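Grondside Finds Out How Much Denim It Owns

14 comments | 116 shares

The Grondside community hall put out a call for old jeans in October, hoping for enough blue fabric to re-cover the seats in the reading room. It got 135 pairs. The reading room has 20 seats.

The extra denim has been piling up on the stage ever since, which has been hard on the drama club and very good for the hall's acoustics. Sorting began this month, at nine in the morning, an hour the hall considers early and the coffee urn considers out of the question.
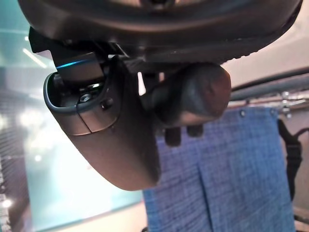 Rules for sorting are simple and widely argued over. Anything with a decent stretch of unworn cloth goes to seating. Thin knees and frayed hems go to patches. Stretch jeans go in a third pile while people decide how they feel about stretch jeans. Anyone who left something in a pocket has until the end of the month to claim it, and whoever donated the grocery list reading "eggs, eggs, other eggs" is invited to come forward.

Verkero, the upholstery shop on the corner, has agreed to cut and staple the seat covers at cost. It asked only that zippers be taken out first. The hall owns two seam rippers, so this part is moving along at the speed of two seam rippers.

Nement, the thrift store across the street, has offered to take whatever is left, then asked how much that might be, then asked again.

Shades of blue remain a sore point. One camp wants the seats to match. The other has looked at the pile and would like to know how. 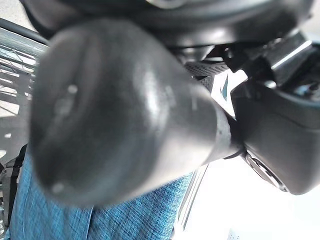
What happens next

The first finished seats should be in place before the winter film nights. Sorting continues most mornings in the main hall, and extra hands are welcome, particularly hands that come with a seam ripper. The hall would like to stress that it is no longer accepting jeans. It is also not accepting corduroy, and thanks everyone for asking.

Share this story | 14 comments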